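Plirkstead Kitchen Words

README, last edited April 24, 2022

A word list of household kitchen vocabulary as spoken in Plirkstead and the farms out toward Karkano. It covers cookware, cutlery, benches, cupboards and the jobs done at them. There are 174 headwords. Recipes, brand names and children's slang are left out.

Files

words.csv: one row per headword, with spelling, part of speech, gloss and speaker code
variants.csv: alternative spellings, keyed to the headword
notes.txt: remarks on usage, unsorted

Collection

Shufen Dong recorded the speakers at home over 2 visits each. Marwa Abdel Hamid transcribed the recordings and wrote the glosses. Where the two disagreed on a vowel, both spellings are kept and the row is flagged "v". Words heard from only one speaker are flagged "s" and should be treated with caution. 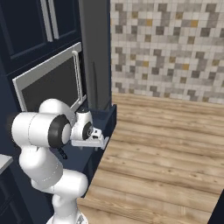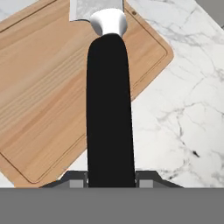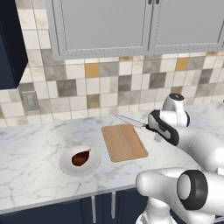 Rendered kitchen views. The last shows a plate and a cutting board on the marble countertop.

Glosses

Glosses are in Australian English, so "bench" is used for countertop and "tea towel" for dishcloth. "Cupboard" covers both wall and floor units unless the speaker made a distinction. Colour terms are glossed only when they form part of a compound.

Known problems

The 3 words for "ladle" overlap and have not been separated properly.
Plural forms are missing for most of the cutlery entries.
Stress marks were lost from notes.txt when it was converted in February. They are intact in words.csv.

Licence

Free to copy and adapt for any purpose, with credit to the Skurkalport Dialect Group. Audio is not included and will not be released, as the speakers agreed to written use only.

Corrections

Send the headword, your spelling and where you heard it. Please don't edit the speaker codes.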